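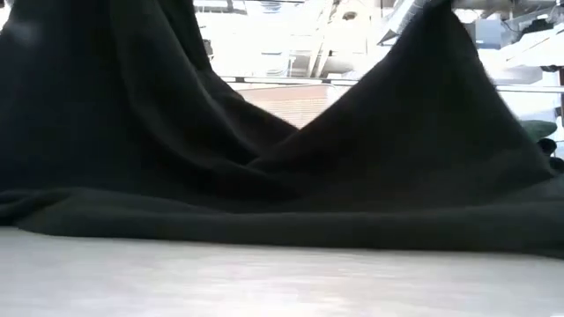 Le tissu sombre soulevé en deux pointes, avec le creux au milieu.

Mercredi 3 août 2022

Depuis quelques semaines je travaille sur le pliage de textiles avec notre cellule à deux bras, que nous appelons Baudry. Je n'écris pas souvent sur les pannes, mais celle-ci m'a pris beaucoup de temps et je voudrais en garder une trace. Je m'excuse par avance pour mon français, les mots techniques me viennent encore dans une autre langue.

Le programme est simple sur le papier. Les deux bras pincent le tissu, le lèvent, s'écartent jusqu'à ce que le bord supérieur soit tendu, puis le reposent plié. Avec une serviette claire, cela marche presque toujours. Avec un grand tissu noir, le bras droit a continué à tirer alors que la tension demandée était déjà dépassée. La limite était réglée à 60 newtons. Dans le journal, j'ai trouvé plus tard une valeur de plus de 80. Le tissu a tenu, mais la pince droite a pris un jeu que l'on sent très bien avec le doigt.

J'ai d'abord accusé la caméra. Un textile noir et mat devant un fond très lumineux, c'est le cas le plus difficile pour elle : le fond devient blanc, les plis disparaissent, et le logiciel ne trouve plus le bas du creux entre les deux pointes. J'ai donc passé une journée entière à changer l'exposition. Le contour est devenu meilleur, le défaut est revenu quand même.

La vraie cause était dans le capteur de force. C'est un modèle Verkel, monté au poignet, et notre pilote écrit la valeur 999 quand la lecture échoue. Cette valeur devait provoquer un arrêt. Or quelqu'un (c'était moi, en décembre) avait ajouté un filtre qui supprime les valeurs trop grandes, pour avoir de jolies courbes. Le filtre supprimait donc aussi le signal d'erreur, et il gardait à la place la dernière bonne mesure. Le bras croyait que la tension ne changeait pas, alors il tirait encore.

La lecture échouait à cause d'un connecteur mal serré, qui bougeait seulement quand le bras montait assez haut. Les serviettes sont petites et le bras reste bas, je n'avais donc jamais rencontré le problème avec elles.

Voici ce que j'ai changé. Le code d'erreur est maintenant lu avant le filtre. Si aucune nouvelle mesure n'arrive pendant 10 millisecondes, les deux bras s'arrêtent et gardent leur position. J'ai aussi ajouté ce cas dans Testen, notre banc de simulation, où je peux couper le capteur au moment que je choisis. Le connecteur a été remplacé, et la pince est partie chez Asow pour un contrôle.

Il me reste une question que je n'ai pas résolue. Quand les bras s'arrêtent en hauteur, faut-il ouvrir les pinces ou les laisser fermées ? Pour le moment je les laisse fermées et j'approche seulement après avoir appuyé sur l'arrêt d'urgence. Si vous avez déjà travaillé avec des tissus lourds, je lirai vos commentaires avec intérêt.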